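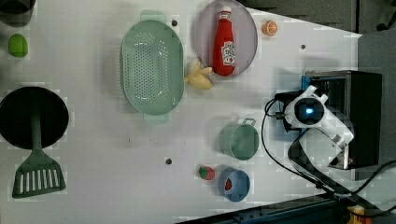 ¿Merece la pena pagar más por un escurridor plegable de silicona?
Depende del sitio que tengas en el armario. Si te cabe uno rígido, compra el rígido y guarda la diferencia.

He usado el Brenik plegable desde febrero, casi a diario, y sigo sin ver dónde está la revolución que promete la caja. Dice que aguanta 500 plegados "sin perder la forma". No los he contado ni pienso hacerlo, pero el borde ya no cierra plano y baila un poco sobre el fregadero.

Lo bueno: pesa 424 gramos en mi báscula, no raya nada y entra en un cajón estrecho. Con pasta larga va bien. Con arroz, fatal, los agujeros son demasiado grandes y acabas con la mitad en el desagüe. Con lentejas, según el tamaño.

Las asas se calientan menos que las de metal, eso lo reconozco. A cambio, la silicona coge olor. Después de escurrir coliflor tuve que dejarlo en remojo con bicarbonato y todavía olía a la mañana siguiente.

Cuesta 23 euros en la tienda de Drasisby. Deepika Gowda, que comentó aquí mi reseña del rallador, me dice que lo vio a 20 en otra parte. A ese precio me lo pensaría, y seguramente tampoco.

El lavavajillas lo aguanta, aunque en los pliegues se queda almidón y hay que repasarlo con un cepillo.

Nota: un 5 raspado. Sigo buscando uno con agujeros más finos.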